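Since October I am living in Ernville, and every Wednesday I read the district paper from Stedunard to improve my English. Last week there was a long article about deer poachers in the Lins valley. They come at night with strong lamps and shoot from the car. The rangers found 17 dead animals, most of them with only the head taken. 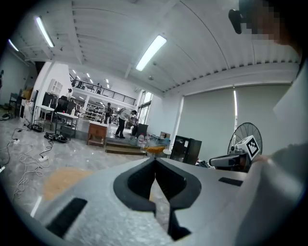
A grey sleeve and a white ceiling.

What made me angry is the next part. The council in Skamstead has paid for a report, and now it says the report will stay closed. My neighbours told me that 648 people signed a letter to ask for it. The answer they received was 4 lines long. 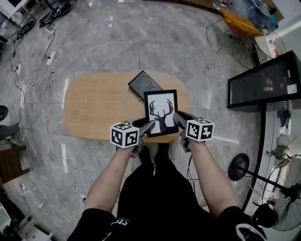

Deer head in a black frame, on the light wooden table.

In my country a poacher can lose his car and his licence. In this valley the last man who was caught paid a fine of 300 pounds, and he kept his rifle. I do not understand this, and my neighbours do not understand it either. I have written to the paper also. If they print my letter, I will put it on the blog.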